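3. データ収集

3.1 収集装置

収集には手持ち式のグリッパ二台を用いる。作業者が左右の手に一台ずつ持ち、ロボット本体は使わない。指は平行リンクで開閉し、指先の間隔と手首カメラの映像を同時に記録する。同期はKuo（自作の記録ソフト）で行う。時刻ずれの補正は付録B。

遠隔操作も初期に試した。Nolariの双腕アームで細い物を扱うと一試行が長く、作業者の疲れも大きい。10月以降は手持ち式に一本化。以下の数字はすべて手持ち式のもの。

3.2 対象物と課題

対象は細長い棒状の物、主に筆記具。細い物は把持位置のわずかなずれで先端が大きく振れるため、学習例の質の差が出やすいと考えた。課題は次の四つ。(a) 片手で取る、(b) 縦に保持する、(c) 左右で持ち替える、(d) トレイの区画に戻す。

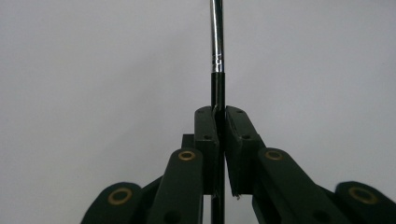 図2　手首側カメラから見た把持。軸の上部は金属、下部は黒。

把持の良否は二段階で判定した。まず指の間隔の時系列から、閉じた後に急に狭まる試行を自動で除外。次に残りを目視で確認する。目視の基準は、軸が指の面に沿っているか、保持中に回転していないか、の二点のみ。基準を増やすと判定者間の一致が下がったのでこの形に落ち着いた。

光沢のある軸は反射の位置が手首の角度で変わる。学習時には明るさとコントラストをランダムに変えたが、反射そのものを合成することはしていない。これは今後の課題。

3.3 手順

一回の収集は休憩を挟んで最長一時間。作業者には課題名と開始位置だけを伝え、動きの細部は指定しない。速さも自由。ただし持ち替えの課題では、片方の指が完全に閉じてからもう片方を開くよう頼んだ。これを守らない試行は落下が多く、後で使えなかった。

白い板を作業面とし、トレイの位置は試行のまとまりごとに動かした。板の奥側に置くことが多いが、左右の偏りが出ないよう事前に乱数で決めた表に従う。頭側カメラは作業面全体と両手が入る高さにに固定。 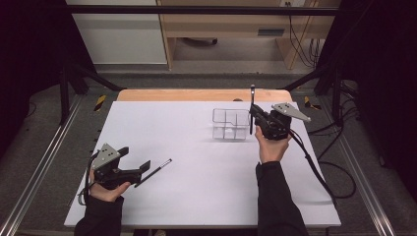 収集した試行は全部で1,000。このうち自動除外が107、目視での除外が88、残りを学習に用いた。除外の内訳は持ち替えが最も多く、次いでトレイへの戻し。片手で取る課題の除外はわずか。

ケーブルの取り回しも結果に効く。手の動きに引かれて手首が傾く例が序盤に見られ、長さに余裕を持たせてからは減った。定量的な比較はしていない。

3.4 前処理

映像は縮小し、手首の姿勢と指の間隔を同じ時間刻みに揃える。動きのない冒頭と末尾は切り落とす。左右の手は別々の座標で記録されるため、頭側カメラを基準に一つの座標系へ変換した。変換誤差は毎回の開始前に板の四隅で確認、許容値を超えたら較正からやり直す。

比較用として、学習データを400試行に減らした条件も用意した。抽出は課題の比率を保って無作為。この条件での結果は4.2節に示す。方策のネットワークはPintonの構成をそのまま使い、入力の解像度だけ変更してある。評価用の動作はTrorkineの実機上で再生し、指先の形状は収集時と揃えた。形状が異なる場合の転移については、本稿では扱わなない。

コメント（4件）

匿名：除外した試行も公開してほしいです。失敗例として使えそう。

読者2：3.3の「高さにに固定」は誤字では？

匿名：持ち替えの順序を指示している時点で「細部は指定しない」と少し矛盾する気が。評価への影響はどの程度でしょうか。

著者：誤字は次の版で直します。順序の指示なしの条件は試行数が少なく、比較に足りませんでした。除外分の公開は検討中。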